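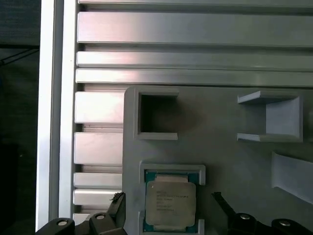
How a Robot Picks Up a Computer Chip

A processor is the part of a computer that follows instructions and works things out. It is sometimes called the computer's brain. It has a metal lid on top, and it is small enough to lie in the palm of your hand. Underneath it are many tiny metal contacts. If one of them is bent or dirty, the computer may not start.

People who build computers must handle processors with care. A robot can be taught to do the same job. The Adby Bench Kit, made by Keskinen, is a set of parts that lets schools and museums show how this is done.

What is in the kit?

The kit has a small robot arm, a gripper, a camera and a gray tray. The gripper is the robot's hand. It has two black fingers that open and close. The camera rides near the gripper, so it sees the work from very close up.

The tray is fixed in front of a metal panel with long, flat bars called fins. Fins like these are found on many machines. They help carry heat away into the air.

Why does the tray have a holder?

A processor lying on a plain table can slide when it is touched. The holder in the tray has raised corners, and the processor sits between them. You can see its silver lid and the blue-green edge of the board below it. The robot's two fingers are open, one on each side.

The tray also has an open square pocket. Shapes like this give the robot a clear place to aim for.

How does the robot learn?

First, a trained adult guides the arm through the job slowly. The computer saves each movement. The adult then repeats the job many times, with small changes. The kit comes with 137 saved practice runs, and users may add their own.

Next, the robot tries the job by itself. It compares what the camera sees with what it has learned. It then decides how to move the arm and when to close the fingers.

Can the robot make mistakes?

Yes. It may close its fingers too early or hold the processor at a slant. Shiny metal can also make a picture harder for a computer to read. When an attempt goes wrong, the adult stops the arm and starts again.

Where can I see the kit?

The kit may be viewed in the Young Makers Room at the Badton Science Center. Children must stay behind the yellow line while the arm is switched on. Schools may borrow the kit for one week at a time, beginning in September. Teachers should send requests to Kidus Zeleke, Education Office.

Words to know

Gripper: the part of a robot that holds things.
Processor: the part of a computer that carries out instructions.
Fin: a thin piece of metal that helps carry heat away.

Page last reviewed Apr 22, 2018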